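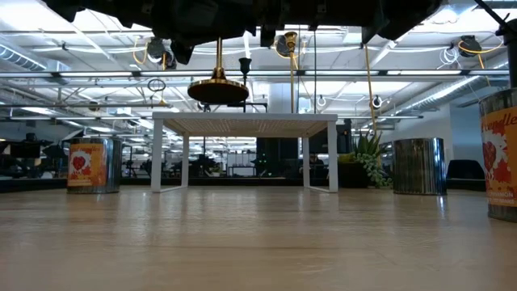 Cans on the wooden table, with the brass lamps behind.

3 min read

October 1, 2018

I have a habit that my friend Jianhua Li finds strange. When a candle is finished, I keep the can. Now I own 29 of them, and last week I decided that they must either become useful or go away.

A candle in a can with an orange label is for me the smell of autumn. I like when the label stays on, with the red heart and the bright color. Other people prefer the plain silver can, and I understand them also, because the ridges catch the light very nicely when there is a lamp in the room. I have placed both kinds on the table to compare and I still can not choose.

To clean a candle can, I put it in the freezer for about five hours. After this the wax becomes smaller and comes out with a butter knife. The rest I wipe with a paper towel and a little dish soap. Please do not pour the wax in the sink. I did it one time in my old apartment and the plumber was not happy with me.

My plan is to plant small succulents in three of them. I would like the kind with long strings of little round beads, it hangs down so beautifully. A can has no hole in the bottom, so I will make one with a nail and a hammer before I add the soil.

The others will hold pencils, buttons and tea spoons. Jianhua has already asked for two. I will write again in November and tell you how the plants are doing.

Yuzhen Shi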